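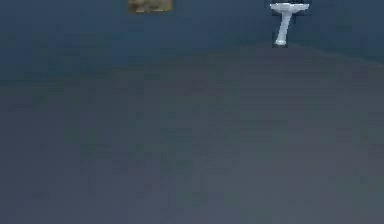
Small claims court should let tenants file by mail again

When the county court in Irnard moved its small claims filings online, the notice on the door said the change would save everyone time. It has saved the clerks time. For a renter trying to get a deposit back, it has added a step that many people never get past.

The form itself is short. The trouble is what comes before it. You need an email address, a scanned copy of the lease, and an account on the filing system, which locks after 3 wrong passwords and can be reset only by phone. The phone line is open in the mornings. People who rent by the month and work the early shift at Caputo are not free in the mornings.

I have helped tenants with these cases for nine years, and most of them involve small sums. Lesia Yatsenko was owed her deposit on an apartment on Drandora Street. State law gave her landlord 30 days to return the money or send a list of deductions. He did neither. Under the old system she would have filled out a paper form, put a check in the envelope and waited for a hearing date. She spent two evenings at the library trying to upload a lease that the system rejected as too large, and then she gave up. Her landlord kept the money without ever having to explain why. 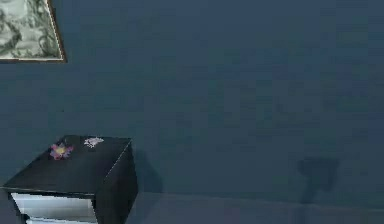
A framed picture on a dark slate-blue wall.

The court's answer is that paper costs money to handle. I accept that. Someone has to open the mail, stamp the form and type in the names. But small claims court was set up for people without lawyers, and the filing fee is supposed to pay for that kind of work. The fee did not go down when the paper went away.

Italo Sanna, who owns rental houses in Arnier and disagrees with me on most things, makes a better argument. He says easy filing brings weak cases, and that a landlord has to take a day off to answer each one. I have seen weak cases too. A judge can dismiss them in a few minutes, and the court can already order costs against someone who files in bad faith. A password screen does not sort the weak cases from the strong ones. It sorts people by whether they own a scanner.

The fix would not need a new law. The court's own rules let the presiding judge set the method of filing, and the judge could restore mailed forms with a one-page order. Keep the online system for those who like it. Landlords with many units will go on using it, and so will I.

The rules are up for review in November. Written comments are accepted until then, and the court does take those by mail.

August 2022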